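Koltdale EP: where we are with your money

Jul 7, 2023

Hi everyone at Garard,

You asked for a halfway report and I'm a week behind with it, sorry! We were mixing. The short version is that the record has a name (Koltdale, after the valley the songs are set in), it has seven songs, and five of them are done as far as I'm concerned, though I've said that before about the second one.

Most of June went on the basic tracks at Bickerstaff. We'd booked the small room and then moved to the big one after a day, which cost more, but the harmonies sounded boxed in and I couldn't stand it. Now they have air around them. The banjo is way down in the mix and I like it there. The pump organ was a headache (it's a little flat, so everybody else had to tune to it) and it's on three songs, including the long slow closer that we played for you back at the application stage with just guitar.

Money. Of the $2000 you gave us, the studio took most. There's $500 set aside for mastering and I haven't touched it. The big room put us over on recording, and the band covered the difference out of our door money from the Ulik shows, so I'm not asking for more. Receipts are in the folder I sent your office.

What's left is two lead vocals, a fiddle part I keep rewriting, and the order of the songs.

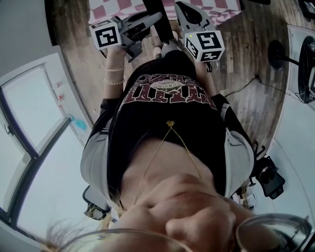 I'd love to open with the quiet one, the waltz, and let the drums wait until track two. The rest of the band thinks people will skip it. We'll fight that out once the mixes are finished. Running time is 32 minutes right now, a bit long for an EP, and I may trim the instrumental in the middle.

The free listening night we promised in the proposal is still on. We'd like to do it at Ulik again, since they have the good piano, and I'll send you the date when they give me one.

Comments

banjo_in_the_attic: Way down in the mix?? Turn it up!

marlpit: Vote for the waltz first. I never skip track one.

hollowreed: Will there be vinyl or just download?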